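제7장 도심 화물 조업과 노상 공간의 관리

학습 목표

이 장을 마치면 다음을 할 수 있어야 한다.
도심 도로의 용량 저하를 통행 수요와 노상 점유로 나누어 설명한다.
조업 주차의 점유 시간을 측정하고 필요한 조업 구획 수를 산정한다.
시간제 진입 규제, 조업 구획 예약제, 공동 집배송의 적용 조건을 비교한다.

7.1 문제의 설정

앞 장까지는 도심 혼잡을 주로 여객 통행의 관점에서 다루었다. 승용차의 진입 수요, 노선버스의 배차, 환승 시설의 배치가 분석의 중심이었고, 화물차는 승용차 환산계수를 곱하여 교통량에 합산하는 대상으로만 취급하였다. 이러한 처리는 간선도로의 구간 용량을 계산할 때에는 무리가 없다. 그러나 상업 밀도가 높은 가로에서는 주행하는 화물차보다 정차한 화물차가 용량에 더 큰 영향을 미치므로 별도의 분석 틀이 필요하다.

편도 2차로 가로에서 화물차 한 대가 바깥 차로에 정차하면 해당 지점의 통과 용량은 절반 이하로 떨어진다. 후속 차량의 차로 변경이 안쪽 차로의 포화교통류율까지 낮추기 때문이다. 정차 지점이 교차로 정지선에 가까우면 녹색시간 동안 방출되는 차량 수가 줄고, 대기행렬은 상류 교차로로 연장된다. 이 현상을 본서에서는 노상 점유에 의한 용량 손실이라 부른다.

7.2 화물 통행의 구성

도심 화물 통행은 발생 원인에 따라 점포 납품, 사무소 납품, 가정 배송, 회수 및 폐기물 수거, 공사 및 설비 서비스로 구분한다. 이 가운데 가정 배송은 건당 물량이 작고 정차 횟수가 많다는 점에서 다른 유형과 구별된다. 점포 납품은 한 번의 정차로 여러 상자를 하역하지만, 가정 배송은 상자 하나를 전달하기 위하여 정차, 하차, 보행, 인도, 복귀의 전 과정을 반복한다. 품목은 식품, 의류, 생활용품 등으로 다양하며, 소형 골판지 상자가 대표적인 포장 단위이다. 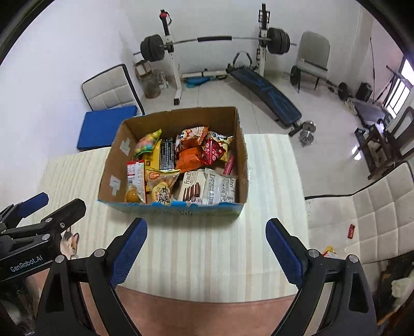
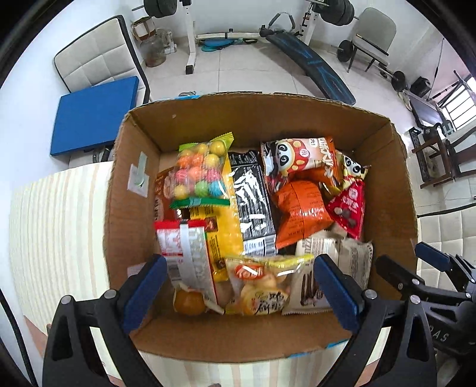 그림 7.1 과자류가 담긴 골판지 상자

화물의 중량과 부피는 차량의 적재율을 결정하지만 노상 점유 시간을 직접 결정하지는 않는다. 점유 시간에 더 크게 작용하는 변수는 정차 지점에서 인도 지점까지의 보행 거리, 승강기 대기 시간, 수령 확인 절차이다. 따라서 조업 수요를 추정할 때 톤 단위의 물동량만을 사용하면 가정 배송 비중이 높은 지구의 수요가 과소평가된다. 정차 횟수와 정차당 점유 시간을 기본 단위로 삼는 것이 타당하다.

7.3 점유량의 산정

어느 가로 구간의 시간당 노상 점유량 L은 다음과 같이 정의한다.

L = N × t ÷ 60

여기서 N은 시간당 조업 정차 횟수(회/시), t는 정차당 평균 점유 시간(분)이다. L의 단위는 대(구획)이며, 임의의 시점에 동시에 정차해 있는 조업 차량의 기댓값에 해당한다. 도착이 균등하다면 L을 올림한 값이 최소 구획 수가 된다. 실제 도착은 특정 시간대에 집중되므로 L에 여유율을 적용하거나 대기행렬 모형을 이용하여 초과 확률을 검토한다.

본 장에서 반복하여 사용하는 가상 도시 Jalovska의 중심 지구를 대상으로 계산해 보자. 중심 가로의 연장은 600 m이고, 오전 첨두시에 조업 정차가 시간당 200회 발생한다. 정차당 평균 점유 시간이 6분이면 L은 20대이다. 조업 구획 하나의 길이를 10 m로 잡을 때 필요한 연장은 200 m이며, 한쪽 연석선의 3분의 1에 해당한다. 횡단보도, 버스 정류소, 소화전 전후의 정차 금지 구간을 제외하면 가용 연석선은 더 짧다. 구획을 확보하지 못한 수요는 이중 주차나 보도 위 정차로 전환된다.

같은 조건에서 점유 시간을 3분으로 줄이면 L은 10대가 되어 필요 연장도 100 m로 감소한다. 이 계산은 구획의 공급과 점유 시간의 단축이 동일한 효과를 낼 수 있음을 보여 준다. 다만 점유 시간의 단축은 건물 내부의 인도 절차에 의존하므로 도로 관리자의 권한만으로는 달성하기 어렵다.

7.4 관리 수단의 개관

시간제 진입 규제는 첨두시간대에 일정 중량 이상의 화물차 진입을 제한하는 방식이다. 시행 비용이 낮고 단속 기준이 명확하나, 규제 시각 직전과 직후에 정차가 집중되는 부작용이 있다. 중량 기준을 지나치게 낮게 설정하면 대형차 한 대의 물량이 여러 대의 소형차로 분산되어 총 정차 횟수가 오히려 증가할 수 있다.

조업 구획 예약제는 구획별 이용 시간을 사전에 배정한다. Jalovska의 사례 자료에서는 예약 관리 체계 Feltitz를 도입하여 433개 구획을 하나의 단위로 운영하는 것으로 설정한다. 예약제의 성과는 무단 점유율에 민감하다. 예약된 구획이 비어 있지 않으면 도착 차량은 차로에 정차하게 되며, 예약이 없던 때와 동일한 용량 손실이 발생한다. 검지기와 단속 인력의 배치는 7.6절에서 다룬다.

공동 집배송은 지구 외곽의 집배송 시설에서 여러 운송업체의 화물을 통합한 뒤 지구 내 배송을 단일 사업자가 수행하는 방식이다. 운송업체 Hayashi와 Fastumitz가 동일 지구에 각각 차량을 투입하는 경우를 생각하면, 통합 이후에는 같은 건물에 대한 중복 정차가 제거된다. 절감되는 정차 횟수는 두 업체의 배송처가 중첩되는 정도에 비례하며, 중첩률이 낮으면 환적 비용이 절감 효과를 상회한다. 환적에 따른 책임의 귀속과 배송 지연의 분담도 계약 단계에서 정해야 한다.

7.5 자료 수집의 유의점

조업 실태 조사는 차량 번호 조사, 고정 영상 조사, 운전자 면접의 세 방법을 병행하는 것이 일반적이다. 차량 번호 조사는 순회 간격보다 짧은 정차를 누락하는 경향이 있으므로 가정 배송이 많은 가로에서는 순회 간격을 5분 이하로 설정한다. 고정 영상은 점유 시간을 정확하게 제공하지만 화물의 목적지를 알려 주지 않는다. 운전자 면접은 목적지와 인도 절차를 파악하는 데 유용하나 면접 자체가 점유 시간을 연장하므로 두 조사를 같은 차량에 대하여 동시에 실시하지 않는다.

조사 시기는 연중 물동량의 변동을 고려하여 정한다. 8월은 휴가와 휴업의 영향으로 사무소 납품이 감소하므로 기준 시기로 적합하지 않다. 부득이하게 8월 자료를 사용할 때에는 유형별 보정계수를 따로 적용하고, 그 근거를 보고서에 명시한다.

주요 용어

노상 점유량, 조업 구획, 이중 주차, 시간제 진입 규제, 공동 집배송, 중첩률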